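Takitz
Home / Convention kit / Table displays / Flodeck

Flodeck folding table display

£40
In stock
Colour: Charcoal, Moss, Cream

If you sell comics, prints, zines or badges at conventions, you will know the feeling of walking up to a bare trestle table at half past seven in the morning with two suitcases and a coffee. The doors open at nine. Everything you've drawn for the past year has to go on that table, facing the right way, with prices people can read, and it has to be safe from elbows.

Flodeck is a stepped display that folds flat into a sleeve and opens into four tiers. We started making it for ourselves and then for friends at neighbouring tables, and it has become the thing we're asked about more than anything else in the shop (which is lovely, as it's also the thing we've fiddled with the most!).

Small stock first

Before anything goes on the tiers, sort out the little things. Enamel pins, stickers, keyrings and dice all sell on impulse and they all wander. We put ours in small open tubs along the front of the table, one colour per price, so that people can rummage. The bottom tier of Flodeck has a low lip that stops a row of tubs sliding forward when somebody leans on the cloth.
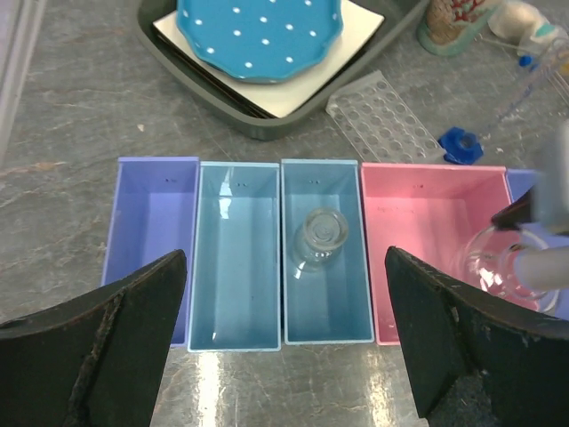
Open bins in lavender, sky blue and pink

A colour for each price also helps whoever is minding your table while you nip off to get something signed. They don't need a price list, just a note taped inside the cash box.

What it holds

The top two tiers are the deep ones. Between them they take 32 standard comics face out, bagged and boarded, in short stacks. The third tier suits A5 zines and postcards, and the bottom one is for tubs or a row of trade paperbacks laid spine up. Manga volumes fit anywhere.

Opened out, it is 553 mm wide, so two will stand side by side on most artist alley tables and still leave you somewhere to sketch. Plenty of people buy one, do a small show with it, and come back for the second before the summer season.
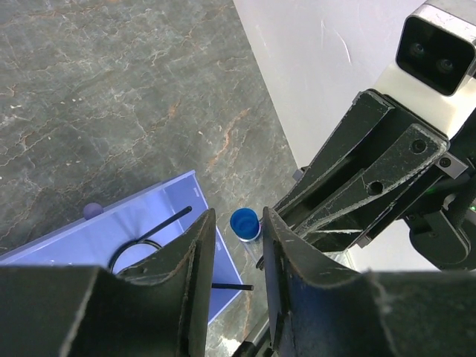

Prints are the other big question. Flodeck isn't a print rack, and A3 sheets will hang over the sides. What does work very well is the Lagman rail, a light crossbar that slots into the back of the top tier and holds up to 40 prints in hanging sleeves behind your books. It brings your best work up to eye level, so people see it from the far side of the aisle over the heads of whoever is already browsing. The rail is sold separately and fits every Flodeck we have made, including the early ones with the round slots.

Setting up

Take the display out of its sleeve and stand it on its back edge. Pull the two side panels outwards until they click, then drop the tiers from the top down. The last one needs a firm push. On your first go it will feel as though it doesn't want to move, and it will loosen up after three or four shows.

Put your cloth down before the display. It grips better on fabric, and if you want the cloth to run up over the tiers as well, use a second, thinner one. Velvet looks wonderful but it does make comics slide, so we keep that for the table itself.

To pack away, lift the tiers from the bottom up. Please take the Lagman rail off first. We have mended a few that went into the sleeve with the rail still on!
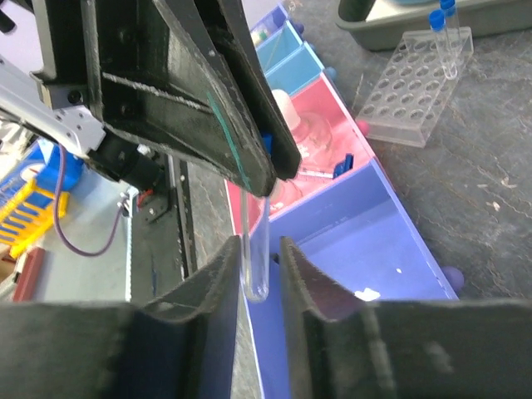 Packing order matters more than you might think when you have a train to catch. Ours goes books, tubs, rail, tiers, cloth, with the cash box in a rucksack that doesn't leave anybody's shoulder.

Clustska clips

Every Flodeck comes with a set of Clustska clips. They grip the front of a tier and hold a price card, a business card or a little sign saying you take commissions. They swivel too, so you can angle a card towards people coming down the aisle from either side. Spares come in packs and are worth having – they are small, they're black, and hall floors eat them.

What other exhibitors say

"I draw a webcomic about lighthouse keepers and I'd been showing the collections flat on the table for years. First show with the tiers, people were picking up book two. I had almost given up on book two."
Lakmal Munasinghe

"Very good. Stiff at first, as the instructions say. I would like a wider lip on the bottom tier, please. The moss green is a beautiful colour and goes with my dragons."
Edeltraud Oberholzer

We're trying out a wider lip at the moment, Edeltraud, and it should be on the next batch.
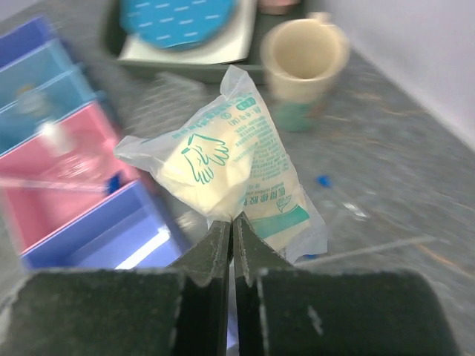

Care

Wipe with a damp cloth and dry it before folding. Sticker residue comes off with a bit of cooking oil and some patience. Don't leave it in a hot car with the tiers open, as the hinges can creep.

Details

Width open: 553 mm
Tiers: four
In the box: Flodeck display, carry sleeve, set of Clustska clips, instruction sheet
Not included: Lagman rail, print sleeves, tubs, table cloth

Delivery and returns

Orders placed before midday go out the same afternoon. If you have a show coming up, put the date in the order notes and we'll pack yours first. January is our stocktake month, so allow a few extra days then.

You can return an unused Flodeck for a full refund. If a hinge goes, send us a photo and we'll post you a new one with a drawing of how to fit it. We've made 2,000 of these now and we still keep parts for the very first ones.

Goes well with
Lagman rail
Clustska clips, spare pack
Flodeck sleeve with shoulder strap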